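Flesard to Supply Recycled Polymer for Vesura Phone Case Line

Sun 4 March

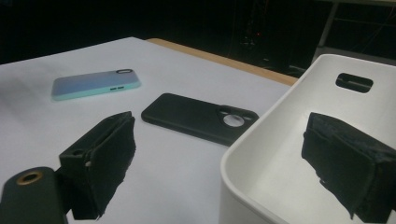 Flesard, a compounder of thermoplastic materials, has signed a supply agreement with Vesura, a maker of mobile phone accessories. Under the agreement, Flesard will deliver pelletized thermoplastic polyurethane (TPU) with a recycled content of 70 percent by weight. The material will be used in the bumper section of Vesura's two-part cases.

The first contract period covers 257 metric tons. Deliveries will be made from Flesard's Akbari plant, where a second twin-screw extrusion line was put into service in January. The plant's existing line will continue to run virgin grades for footwear and cable customers.

The grade supplied to Vesura is sold under the name Roto 154. It is made from post-industrial TPU scrap, mainly sprues, runners and film trim, collected from molders under fixed-specification contracts. Incoming scrap is sorted by hardness, shredded, dried and melt-filtered before it is blended with virgin resin and a chain extender. The chain extender restores part of the molecular weight lost during the first processing cycle.

"Moisture control decides whether recycled TPU can be molded at thin wall sections," said Gonçalo Prata, technical director at Flesard. "We dry before shredding and again before extrusion. The pellets are packed in foil-lined bags at the line, and the customer's molding shop dries them once more before use."

Color was the main point of discussion during qualification. Recycled TPU tends to yellow, and the effect is most visible in light shades. Flesard and Vesura agreed on a limit for yellowness in the uncolored pellet, measured on molded plaques from each lot. Lots above the limit are held back for dark colors. A UV stabilizer package is added during compounding, and Vesura adds its own color masterbatch at the molding machine.

Vesura carried out the qualification work at its own molding shop. A total of 1,780 parts were molded on production tooling and checked for dimensions, surface defects and bond strength to the polycarbonate back plate. Drop testing and skin-oil exposure testing followed. Parts were accepted against the same limits that apply to the virgin grade now in use.

"We did not change the tool or the gate layout," said Custódio Tavares, purchasing manager at Vesura. "Melt temperature was lowered slightly and the packing time was extended. Cycle time went up by a small amount, and we have taken that into account in our costing."

Each lot will ship with a certificate stating hardness, melt flow rate, residual moisture and recycled content. Recycled content is calculated by mass balance at lot level and does not rely on credits from other sites. Records are kept at the Akbari plant and are open to customer audit.

The agreement can be extended by either party with written consent of the other. Pricing terms were not disclosed.

Flesard will offer Roto 154 to other molders once the first Vesura deliveries are complete. Sample quantities in natural color can be requested from the sales office. Processing guidelines and a safety data sheet are supplied with each sample.

Media contact: Kenneth Strachan, Flesard
Technical inquiries: Atif Sial, Flesard Akbari plant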